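Search notebook Go
Print this entry | E-mail this entry

Bench notebook, ring sorting by teleoperation

Wed 7 February

Continuing the sorting task from last week. The plan was to finish the recording for the orange rings and to try again the handover between the two arms, which I could not do well before. Guilan Cao was in the room in the morning and checked my operation, so part of this entry is her remarks.

Setup first, so the next person can repeat it. I start both arms from the rest position and I wait until the software Mumo shows both followers as connected. If only one is connected the recording still starts, and this cost me a morning in November. After that I move each leader handle slowly through its full range one time, without touching any ring. Then I go back to rest and start the first episode.

The rule of the task has not changed. Black rings go to the bin at the back, orange rings go to the bin at the front, purple rings go to the green basket. The left arm takes what is on the left half, the right arm takes what is on the right half. A ring near the middle can be taken by either arm, and here is our problem, which I describe below. I put the black rings into the bin by hand before this set of episodes, because we have enough demonstrations of that color.

The operator should decide which arm takes the middle ring before the episode starts, and should keep the same decision for the whole set. When I looked again at my old episodes, I saw that I changed the arm depending on my mood. For a person it is no difference. For the policy it is two different answers to the same situation, and Guilan thinks this is why the trained model stops over the middle of the table and shakes a little between left and right. I think she is correct, but we did not test it yet. 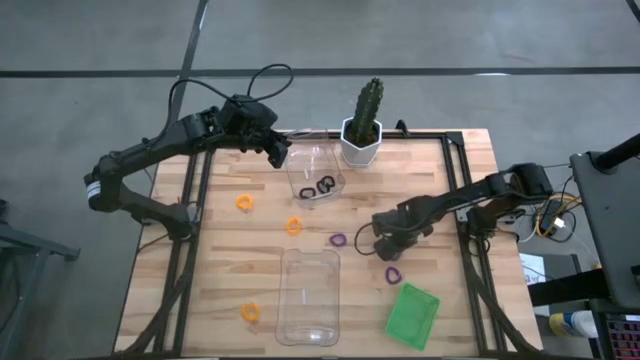 Entry by Weidong Jin, bench two

For this set I decided that the right arm always takes both purple rings, also the one near the center. The basket is on the right side, so the path is short. The left arm then only works on orange. The cactus stays at the back beside the bin as the obstacle. It is a good obstacle because it is tall, and the operator is forced to go around it or to stay in front of it. I stay in front of it. Please do the same, and do not reach over it to save time.

Recording notes, in the order I did them:

First set was too fast. Replay showed the gripper closing while the arm was still moving, and the ring was pushed before it was held. I deleted the set.

Second set was slower. I stop above the ring, go straight down, close, wait a short moment, go up. It feels boring to operate like this but the replay is clean. The good total for orange is now 191 episodes. The target is 200, so nine are missing and I will do them tomorrow before anything else.

Third set was purple with the right arm. The difficult part is the wrist. The ring lies flat on the wood and if the fingers come with too much angle, only one finger goes into the opening and the other one scratches the table. Guilan showed me that I should turn the handle first and lower second. I was doing both together. After this correction I lost only 6 episodes in the whole set.

Handover: tried it in the afternoon, not good enough to keep. When both grippers are near the center I cannot see well which one is in front, and I depend on the camera view from Clasel, which has some delay. I want to try with a lower speed limit on the right arm only.

Number 263 in the log has a wrong label. It says orange but it is purple. I have corrected the sheet but not yet the file, so please do not start the training from the old folder.

Questions for Guilan:
Should we change the position of the green basket between episodes, or only its angle? In all my episodes it lies at a diagonal and I worry the model learns only this.
Can we get from Rondholm a second pair of finger pads? The ones on the left gripper are getting smooth.

Tomorrow: the nine missing orange episodes, correct the label in the file, then a short training run on orange only.

Recent entries
Leader handle calibration, left side
Notes on gripper speed and replay
Lu: exporting episodes without the idle part
Handover trial, first attempt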